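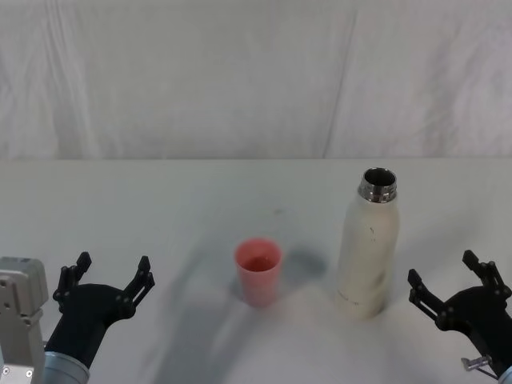

Slide 1. Cup and bottle, both grippers open.

Uldale talk, 03/09/2025. Keep it short, 8 mins max!!

- Start with the question. How few demos can we get away with? Gisano used 200 per task, we wanted far less
- Method: split each demo at the grasp. Approach learned on its own, everything after the grasp learned seperately. Then stitch
- say "stitch" slowly, lost people at this bit in February
- White cloth, white table, on purpose. Pfeiffer asked why so plain. Answer: wanted the objects to be the only thing that changes

Next slide 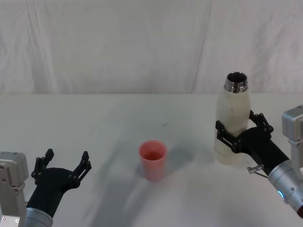

Gwawr Rees
Research associate, Grondico

- Right gripper closed on the bottle, left still open. This is where we cut the demo
- Bottle has no cap, metal rim is shiny, depth goes funny there. Mention but dont get stuck
- Result: 7 demos matched our full set on 3 of the tasks. Pouring still poor, say so
- skip the loss curves unless asked
- Questions, then code link on last slide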